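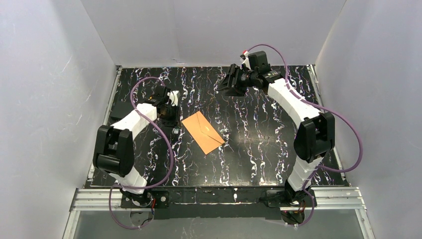 Priya asked whether the marbled covering should come off before the small-goods tests, on the grounds that pale stock will get lost in the veins. Left on for now. Orange stands out well against the black.

2022-09-11, bench notes, small envelopes

Stock: Burkum small envelope, orange-tan, from the box of 40 opened in May. Flap folds to a shallow triangle. Weight of paper not marked on the box; ask Dario for the order sheet.

Surface: black gloss, white and cream veining, metal strip down either side. Glare is strongest just right of the middle. Matt spray was suggested by Fitriani. I would sooner move the lamp 15 cm and look again.

Walls: pale grey, no change. Seams at the back corners to be wiped down with the rest.

Small items: anything the size of the teal-green piece is hard to pick out once it is up between two dark fingertips. Against the back wall it shows a little better. Try the larger Jornley pieces next, same colour if there are any left in the drawer. 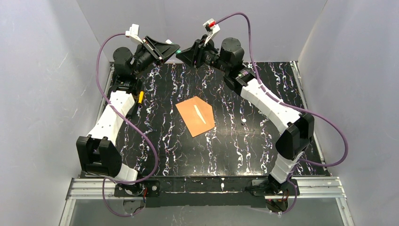
To do

Lamp, as above.
Order sheet from Dario.
Return the remaining 16 Mészáros sleeves, wrong size.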